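To: Sterkonstead Readers list
Date: January 10, 2019
Subject: Re: the Nastley book evening

On the Nastley list, a member wrote:
> Does anyone know if the evening for the mayor's biography is still on in
> March? I heard the hall had fallen through. Also, is it one volume or 2?
> The Justuden flyer says one thing and their catalog says another.

Hello all, and a happy new year to those I haven't written to yet!

Yes, it is still on, and I'm so glad somebody asked. The hall did fall through, but the library on Nijs Street has taken us in, and I think we'll be cozier there anyway (those of you who sat through the last one in your coats will know what I mean). It's two volumes, the first on her early years as a schoolteacher and union organizer, the second on her time in office. Justuden has printed 3000 sets, which seems brave to me, but people here still talk about her at the bus stop, so maybe they know best.

I've read the first volume twice now. The chapter on the water strike is wonderful, and I found my own street in it. I do wish there were an index.

A few things for anyone coming:

1. Seats are free, but please write back to me so I can save you one. I have 20 set aside for this list.

2. Both volumes will be on sale at the door, cash only.
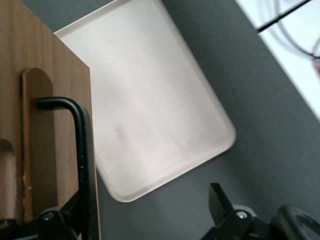 3. If you have letters or clippings from her campaigns, do bring them along. The author would love to see them and will hand them back the same night.

Warmly,
your list keeper in Sterkonstead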